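The Darnovex print studio runs a community art program out of two rooms in Geltov. Its coordinator, a printmaker by training, spoke with us between intakes. The current project asks participants to make relief prints from domestic patterns they remember.

"We start with rubbings," she said. "Graphite on light paper, one surface per sheet. The colour comes much later."

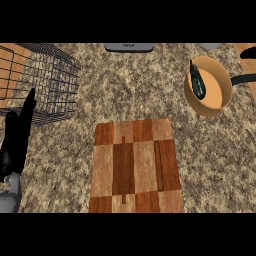

Each sheet is then reduced to two tones and transferred to lino. The coordinator prefers a soft grey block, cut shallow. "Deep cuts hold ink at the shoulder -- you get a halo. Most people cut too deep in the first session and have to recut."

The January intake produced 238 proofs, of which the studio kept one per participant for its archive. The rest went home.

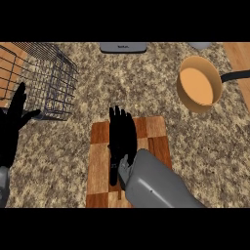 Words: Teoh
5 Aug 2023

Printing is done on a Presix etching press with the blankets swapped for a rubber sheet. Paper is dampened only for the larger blocks. Asked whether the process limits what people can say about family, she disagreed.

"A repeat pattern is already a record. Someone chose it, someone lived with it. We ask for a short written note with each block, and the note can stay sealed."

The next intake will work on cloth, using the same blocks and a water-based ink.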